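Section 7: When the sensor cable catches or pulls loose

If you have come straight to this section because your arm has stopped half way through a job and the Dasatell panel is showing Fault 55, please don't worry. It is the fault we are asked about more than any other, and in most cases you will be running again before your tea has gone cold. Fault 55 means that the controller has lost the signal from the sensor on the side of the arm. Usually the cable has snagged on the gripper, been tugged a little way out of its plug, or simply grown tired from all that bending.

CAUTION: A stopped arm is not a safe arm. If the signal comes back while the program is still live, the arm may carry on from where it left off without any warning. Always finish steps 1 to 3 before you reach over the mat, however small the job looks.

Making the arm safe

1. Press the red stop button on the control box and leave it pressed in.

2. Wait until the panel reads HELD. If it has not changed after 7 seconds, switch off at the wall and ring the Brurnley service desk.

3. Turn the key to OFF and put it in your pocket. We do mean your pocket, as a key left on the bench has a way of being picked up by somebody helpful.

4. If the gripper is holding something, support the part with one hand before you open the fingers with the manual release. If it is empty, leave the fingers as they are.

Finding the trouble

Begin at the plug on the white sensor housing and work your way along the cable with your fingertips, taking your time over it. The stretch near the gripper deserves the most attention, for a slack loop there can be caught when the arm turns or comes down to pick.

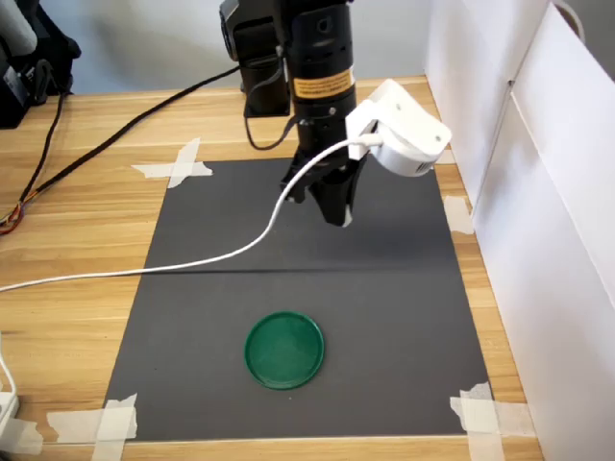

Figure 12. Sensor cable running from the plug, past the gripper and across the mat.

5. Feel for flat spots, nicks or a place where the cable bends more easily than it does elsewhere. Any of these means a new cable, I'm afraid. Tape will not cure it.

6. Push the plug home squarely. Please don't wiggle it from side to side, as the socket is rather delicate.

7. Lift the slack clear of the mat and fasten it along the arm with the soft ties from your Sullia kit. Leave enough play for the joints to turn fully, and keep the ties well away from the fingers.

8. Look over the tape at the corners of the mat while you are there, and replace any that has begun to lift. A raised edge can catch a cable too.

NOTE: The Cruickshank cable is thicker than the standard one and needs a wider loop at each joint. Do not mix the two on one arm.

Starting again

9. Take everything off the mat, including lids and other small parts, and stand back. Turn the key to ON, release the stop button and clear the fault on the panel.

10. Run the test program at reduced speed with nothing to pick up, and watch the cable all the way through. Set the speed back to 100 per cent only when you have seen a whole cycle pass without the cable touching the gripper.

If Fault 55 returns during the test, go back to step 1 and fit a new cable. We suggest changing it every 2,000 hours of running in any case, and writing the hour reading on the label inside the control box door.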